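Nasavo Ruddock 15 review: the midrange phone I keep recommending
By Triin Hunt
11 November 2021

I bought the Ruddock 15 in September with my own money, after my old phone started dying before lunch every day. Two months in, I like it even more than I did the first week.

Let's start with the battery, because wow. I get through a full day of maps, music and far too much video and still plug in at bedtime with charge to spare. It isn't the fastest charger out there, and the brick in the box is pretty basic, but I stopped carrying a power bank and I don't miss it.

The screen is bright enough to read outside at noon. Nasavo claims 600 nits and I have no way to measure that, but I've never had to hunt for shade to answer a text. Scrolling is smooth, colors are a little punchy out of the box (there's a Natural mode in settings – use it), and the fingerprint reader on the side almost never misses. 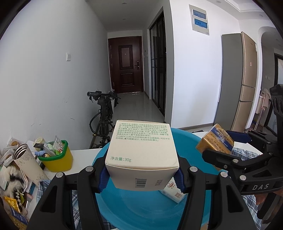
Then there's the software, which was my big worry. The last Nasavo I owned came stuffed with junk apps. This one had two, and both uninstalled without a fight. I've had one update so far and it fixed the Bluetooth stutter I was getting in the car. I'd still like a clear promise on how long the updates will keep coming.

The camera is good in daylight and just okay after dark. Focus is quick up close, small print stays readable when I zoom in, and shiny surfaces don't throw it off as much as I expected. Night mode is slow and smears hair and grass. The 2x zoom is fine. Past that, walk closer! 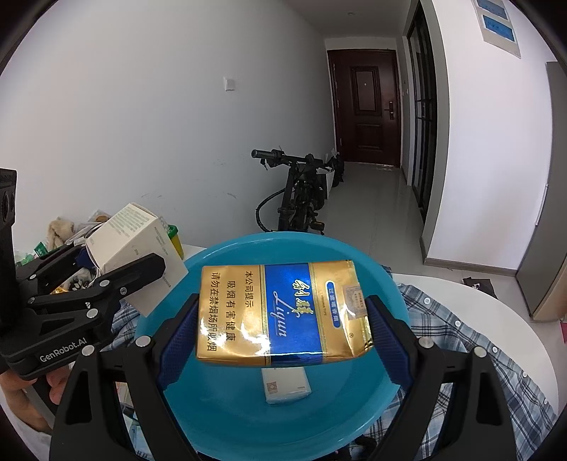

Gold and blue cigarette pack over a round basin.

Other gripes: the speaker is thin, the back is slippery, and there's no headphone jack. I put mine in a Plado case, which took care of the slipping and made it a bit chunky.

I paid $112 less than the Trunwood everybody compares it to, and I'd pick this one even at the same price. Get the bigger storage option if you can swing it.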